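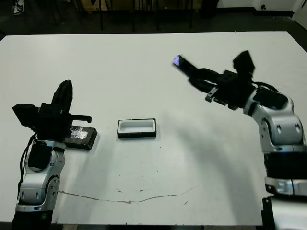
Diário do projeto - entrada de abril

Cheguei à sala às duas e pouco e fiquei até depois das sete. O relatório intermédio é para entregar no fim do mês e ainda faltam episódios, por isso o dia foi quase todo de gravação. Escrevo isto em casa, com o caderno ao lado, antes que me esqueça da ordem das coisas.

A tarefa continua a mesma: os dois braços, a caixinha preta de interior branco e o bloco preto com a folha prateada amarrotada em cima. O braço esquerdo trata do bloco, o direito devia tratar da caixa. No papel são quatro movimentos. Na prática, o esquerdo já vai bem e o direito ainda faz o que quer quando o pulso está muito rodado.

Comecei por recalibrar. O programa da disciplina (o Skyrme, versão que o departamento instalou no início do semestre) guarda os zeros das juntas num ficheiro à parte, e alguém do grupo da manhã tinha gravado por cima do nosso. Perdi quase uma hora a repor os valores a partir do caderno. Passei a guardar uma cópia com o nome do grupo e a data de gravação. Devia ter feito isso na primeira semana.

Depois gravei. O objetivo do grupo para esta fase são 155 episódios válidos. Ontem tínhamos 93. Hoje passámos os 100, o que já permite fazer um primeiro treino a sério, mesmo que o resultado não preste. Deitei fora vários: num deles parei o braço direito a meio, noutro esqueci-me de marcar o início, e em dois o Pamgate deixou de registar a câmara durante uns segundos. Este último problema é antigo. O colega que faz a parte do registo acha que é o disco, eu acho que é o cabo. Amanhã trocamos o cabo e logo se vê.

Notas sobre o bloco, para a secção de dificuldades do relatório:

- O brilho da folha muda muito com a posição. Quando rodo o bloco um pouco, as zonas claras mudam todas de sítio e a deteção salta.
- A sombra do braço direito apanha uma boa parte da mesa. Falta medir se isso prejudica a deteção da caixa ou se é só impressão minha.
- A linha acastanhada no tampo foi detetada como contorno duas vezes. Subi o limiar e deixou de acontecer, mas com o limiar mais alto a borda da caixa fica menos certa. Ainda não encontrei um valor de que goste.

A meio da tarde a professora passou pela sala e viu três tentativas. Perguntou por que é que aproximamos a garra do bloco por cima e não de lado. Expliquei que de lado o dedo batia na mesa nas primeiras experiências. Ela disse para escrevermos isso no relatório, com as tentativas falhadas incluídas, que valem nota. Pediu também um gráfico do erro de posição por episódio. Fica para mim.

Treinei o modelo pequeno no Barnuvton enquanto arrumava as coisas. Ficou parado no passo 2298 com um erro de memória, o mesmo da semana passada. Reduzi o tamanho do lote para metade e deixei-o a correr durante a noite. Se parar outra vez, uso a máquina do laboratório de baixo, que é mais lenta mas não vai abaixo.

O concurso interno do Clube Huker foi adiado para depois dos exames. Para nós é bom. O regulamento novo diz que os dois braços têm de tocar num objeto durante a prova, e neste momento só podíamos garantir um. Diz também que a posição inicial dos objetos é sorteada, portanto gravar sempre com a caixa no meio da mesa não chega. Dos episódios que faltam, quero pelo menos metade com a caixa noutros sítios.

Para amanhã:

- trocar o cabo da câmara
- ver se o treino acabou
- gravar de manhã, se a sala estiver livre
- começar o gráfico do erro
- pedir ao grupo da manhã que não mexa no nosso ficheiro de calibração

Jantei tarde e doem-me os ombros de estar de pé a comandar os braços. Vou dormir.

Última atualização: abril, 23h40

Pesquisar neste diário Procurar

Contacto | Todos os textos são do autor do diário | Voltar ao topo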